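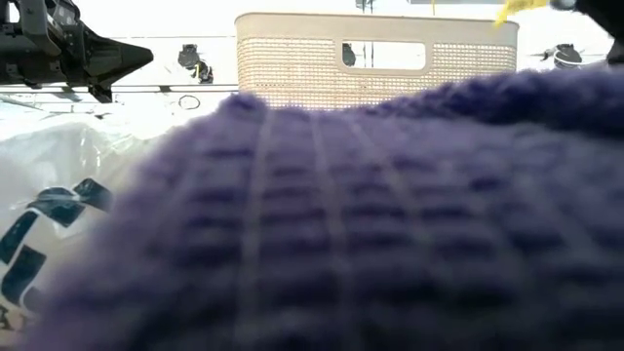 I moved to Skovolel in March and in my building the washing machines are in the basement, shared by all the apartments. The room is booked by a paper list and you get one slot of two hours. My problem is with the smell of the clothes after they dry. I have mostly knits, because the winters here are long, and you can see the purple one, with the plastic laundry basket behind it. T-shirts and sheets come out fine. But everything knitted gets a sour smell, like an old sponge, and it is strongest when I put it on and it becomes warm from the body.

What I tried so far: more detergent, then less detergent, then a different detergent (Zuvero liquid for wool, before it was a powder from the supermarket). I also tried vinegar in the softener drawer. The vinegar helped for one week maybe, or I imagined it. I wash knits at 30 degrees Celsius, short program, spin at the lowest number. After this I lay them on a rack in the bedroom. There is no balcony. The window is opened in the morning and in the evening.

Is the machine guilty, or the drying? I cannot clean the machine with some strong product without permission, it belongs to the housing company. Thank you for any advice, and sorry for my long text.

Posted by skein_and_kettle, September 19, 2024
Tags: laundry, wool, small apartments

3 replies

mirabel_602

I think it is the drying. You write that you spin at the lowest number. On my machine the lowest spin leaves the sweater so heavy with water that it needs two days on the rack, and in these two days the smell is made. Bacteria like this very much. T-shirts are thin, so they dry before anything can happen.

Please try the following. After the machine stops, take a big dry bath towel, put the sweater flat on it, and roll them together like a pancake. Then press the roll with your knees, slowly, from one end to the other. Do not twist it. Open it, take a second dry towel and repeat. The sweater should feel cool and a little damp, but no water should come when you squeeze the cuff.

Then put it on the rack, but turn it over after some hours, and put a small fan on the floor which blows under the rack. I use a cheap Sindura fan on the first speed and I leave it while I am at home. With the fan my thick cardigan is dry in 19 hours, I checked it because I was curious. Without the fan it was two nights.

Also look at the label inside. Many soft fluffy knits are acrylic and not wool, and acrylic can usually go on a higher spin than people think. If it is real wool, stay careful.

For the smell which is already inside: soak in a basin with lukewarm water and a spoon of oxygen bleach, only for acrylic or cotton! Not for wool or silk, it damages them. For wool I would only wash again with wool detergent and dry fast. Sometimes you must do it two times.

You can also ask the neighbor who has the slot before you if they have the same problem. If yes, write to the housing company together. They answer faster when there are two names.

tannhof

put them in the freezer over night in a bag. works for jeans

skein_and_kettle

Thank you, but the freezer in my kitchen is one drawer and it is full of peas and bread. The label of one sweater says 100 percent acrylic, I did not even look before. I will begin with that one.

old_boiler_room

The advice about drying above is good, but I would not forgive the machine so quickly. In a shared laundry most people wash at low temperature with much softener, and this leaves a gray, fatty layer in the rubber seal of the door and behind the drum. Pull the rubber back with your finger and look into the fold. If there is slime, or if it smells the same as your sweaters, then you have found at least half of the reason.

You do not need a strong product. Run the machine empty on the hottest cotton program, with nothing or with normal powder detergent (powder, the liquid has usually no bleach in it). A housing company will hardly be angry about this, but ask if you are worried. In our house we asked, and they sent a man from Cheung, the service firm, who cleaned the filter and the drawer and it was paid by the house. The bill was 758 in our money, so I was glad that it was not mine.

Two more small things. Leave the door and the drawer open when you finish, and put a note to the others to do the same. And stop with the vinegar for now. A little will not destroy anything, but with years of use it is not good for some rubber parts, and if there is a complaint you do not want to be the person with the vinegar.

The short program is also a suspect. On many machines it rinses only once or twice, and the rest of the detergent stays in thick knits. If there is a button for an extra rinse, use it and see if it fits in your two hours.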